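Textbooks / Practical Automation for Small Workshops
Reading time: 13 minutes

Chapter 4
Buying a Robot That Opens Drawers

Anyone can sell you a robot that waves. The exhibition halls are full of them, and very good wavers they are too. The trouble starts when you get one back to your own premises and ask it to fetch a packet of washers from a drawer, and you discover that the word "handling" in the brochure covered picking up a foam cube and putting it down again.

This chapter is about how to read an offer for a ready-made handling kit before you sign it. We will stay with one product throughout, the Clastorero bench kit sold by Flaltova, partly because its paperwork is unusually complete and partly because the authors of this book spent a good deal of June arguing over it. The kit is an arm, a two-finger gripper, a small camera at the wrist and a software licence. It is sold as being able to work with "everyday household and office storage". Keep that phrase in mind. By the end of the chapter you should be able to say what it commits the seller to, and you may be surprised how little it is.

4.1 What the offer says

A supplier's offer has two layers. The top layer is the promise, written by someone in sales. The lower layer is the list of conditions, written by someone who has met the product. In the Flaltova offer the promise takes up one page and the conditions take up 3, which is a fairly honest ratio by the standards of the trade.

Among the conditions for drawers are the following. The storage unit must stand on a flat surface. It must be within reach of the arm without the arm folding back on itself. The handle must be one the fingers can get into or around. The unit must not slide when pulled, and here the text adds, in smaller type, that fixing the unit down is the customer's business.

None of this is unreasonable. All of it is work, and the work is yours. A buyer who reads only the first page will cost the kit at its price. A buyer who reads on will cost it at its price plus a clamp, a mat, a free afternoon and a certain amount of bad language.

4.2 What the camera has to go on

The people who write offers have usually looked at the storage from where a person stands. The kit looks at it from the wrist, which is a much ruder position. The closer the gripper gets to its job, the less of the job the camera can take in, and at the moment you would most like a clear view you may be given a corner and a blur.

Small drawer units are a popular test at this stage. They are cheap, they are found in every office, and their handles are simple loops that a sensible child could manage. From the wrist they are less simple. A glossy dark drawer front reflects the room. A white frame on a white tabletop gives the software very little edge to hold on to. And as the arm shifts, the loops that looked so obliging can leave the view altogether, so that the system must either remember where they were or go back and look again.

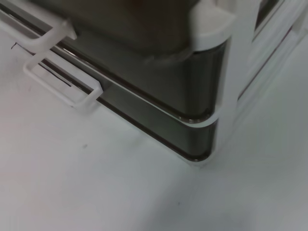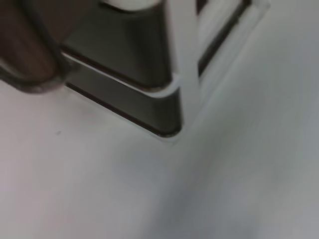
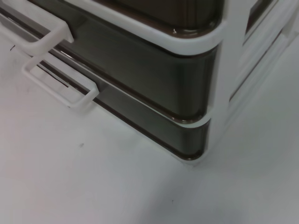

Figure 4.1 Wrist-camera views of dark drawers in a white frame on a white surface. The loop handles show in the first and third views only.

Study the second view for a moment before moving on. Everything the arm might want to pull has gone, and a gripper finger has taken over the upper left corner. If the supplier's software needs to see the handle at all times, that view is a stoppage. If it can carry the handle's position over from an earlier view, it is merely an awkward moment. The brochure will not tell you which. You have to ask, and you should ask in writing.

4.3 Hattar's question

Hiba Hattar, who bought handling equipment for the Dukside parts stores before she took up teaching, had a single question for suppliers: "Which of my drawers have you tried?" The usual reply was a list of somebody else's drawers. She would then post them one of her own.

It is a cheap trick and we recommend it. A trial on your own storage costs the seller very little. A rival firm, Reddy, quoted 495 pounds for a trial day on the customer's own units, refundable against purchase; the quotation is dated 11/09/2023 and reprinted at the back of this book. Flaltova offered the same day for nothing but wanted the units delivered and collected. Students generally pick the free one. Work out the van hire first.

When you attend a trial, watch for these things.

Who puts the unit on the table, and how long they spend nudging it.

Whether anyone changes the lighting between attempts.

Whether a failed attempt is called a failure or a "calibration pull".

What the arm does when it can't find the handle. Stopping is fine. Pushing on hopefully is something you want to know about before the arm is standing over your own stock.

4.4 The word "opens"

We come to the word on which most disputes turn. In ordinary speech, a drawer is open when you can get the thing out of it. In the Flaltova conditions, a drawer is open when the front has moved far enough for the gripper to let go. These are different distances. One of them leaves you with a robot that has done its duty and a packet of washers that is still in the dark.

Before you go on to the exercises, take any offer you have to hand and underline every verb in the promise. Then look for each of those verbs in the conditions and note what it has shrunk to.

The next section deals with service contracts, where the verb to look out for is "endeavour".

Related chapters
Chapter 3: Reading a Data Sheet Without Weeping
Chapter 5: Service Contracts and Spare Fingers
Chapter 6: Where to Put the Thing
Appendix B: The Reddy and Flaltova Quotations in Full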